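How to Follow Limited Film Releases Without Missing Them

Small distributors don't have the money to advertise for weeks ahead. A subtitled action film or a restored classic may play for 7 days on a couple of screens and then vanish until the disc comes out, if a disc comes out at all. The steps below are the ones I use to keep track of them. They cost nothing and need an email address and a calendar.

Step 1. Find out who releases the films you like

Look at the logos before the opening titles of a few films you enjoyed, or at the small print on the back of the disc case. You want the distributor for your own country, because the production company won't know your local dates. Write down the names. In my case the list began with Taltatov and Brelier, who between them handle most of the Asian action titles I want to see.

Step 2. Join the mailing lists

Go to each distributor's site and sign up for the theatrical list. Many keep a separate list for home video, so check which box you are ticking. Send these emails to their own folder, and look in your spam folder after the first week. Brelier's first message went to spam for me, and I missed a preview.

Step 3. Check the theaters too

A distributor will often announce a date for the whole country and leave the list of theaters until later. Bookings are still being made at that point. Go straight to the theater's own page and look under special events as well as the main schedule. The Greenwood puts one-night screenings on a separate page that isn't linked from the front.

Step 4. Put the dates in a calendar

Enter the opening date, then add a reminder 2 weeks before it. Put the running time and the language version in the notes — subtitled and dubbed showings are often at different times of day, and it's easy to buy the wrong one.

Step 5. Buy early if the run is short

With a one-week run, go in the first few days. Theaters often cut evening showings after the opening weekend. If you are going as a group, call the box office. The big room at the Jorar has 900 seats and rarely fills, but the small one has 30 and does.

Step 6. Note the home release

If you can't get to a screening, leave the title in your calendar and change the entry to the disc or streaming date once it is announced. In February I went back through my old entries and found over 30 films I had meant to catch up on. Most were available to rent.

Last updated February 19, 2025

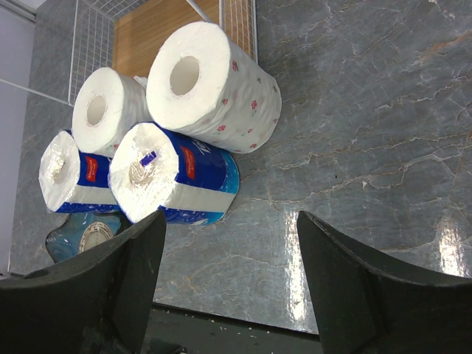
Paper rolls on a marble countertop.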